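Stop Printing Menus on Dark Paper

The Sunmont, a hotel restaurant two blocks from my office, reopened last winter with new menus. They are printed in thin gray type on charcoal card stock. On my first visit, at seven in the evening, I counted five tables where people had their phones out with the flashlight on. The food was good. I ordered the second dish on the list because I could make out the word "chicken."

I bring this up because I think restaurants have stopped treating the menu as something to be read. It has become part of the decor, chosen at the same meeting as the wall color and the light fixtures. The person choosing it looks at it by a window in the middle of the day and then prints 200 copies. It gets used at night, by people who may be 60 years old and hungry.

My own trade is signs. I spent 19 years laying out wayfinding for hospitals and parking garages, and the rules there are dull and settled. Dark letters on a light ground, or light letters on a dark ground, with plenty of difference between them. Type big enough for the distance. Enough space between lines that the eye comes back to the right one. A hospital that broke these rules would get complaints by noon on Tuesday. A restaurant that breaks them gets described as moody.

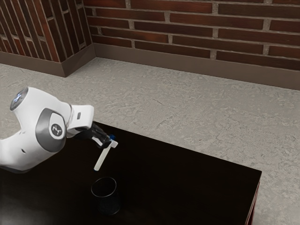

Some owners will say that customers like the look and that sales are fine. I believe them. People rarely walk out over a menu. They ask the server to read it to them, or order what they had last time, or pick the same thing as the person across the table. None of this shows up as a complaint. It shows up as slower tables and fewer people trying the special, and I doubt many places are measuring that.

The usual fix is a square code on the table that opens the menu on a phone. I don't consider this a fix. The page is often a picture of the printed menu, so the small gray type is now even smaller and has to be pinched and dragged. My mother-in-law does not carry a phone to dinner, and I see no reason why she should start.

Cost is the other argument, and it is a weak one. Altitz, the print shop that handles most of my work, quoted me $339 for a full run of plain cream menus in black ink. The charcoal stock costs more, needs white ink to look right, and shows every fingerprint. A restaurant would save money by choosing the version people can read.

There are places that get this right. Luangrath, a small lunch counter near the bus station, has one laminated sheet with black type on yellow. The prices line up on the right, and the dishes with peanuts are marked with a P. It may be the ugliest menu in the city. The line moves fast and people seem to know what they want when they reach the register.

I am not asking every restaurant to look like a lunch counter. A menu can be handsome and still be set in 12-point type. Before the next order goes to the printer, the owner should sit at the worst table in the room, at eight at night, with the lights where they normally are, and try to read the whole thing through once. If it takes a flashlight, send it back.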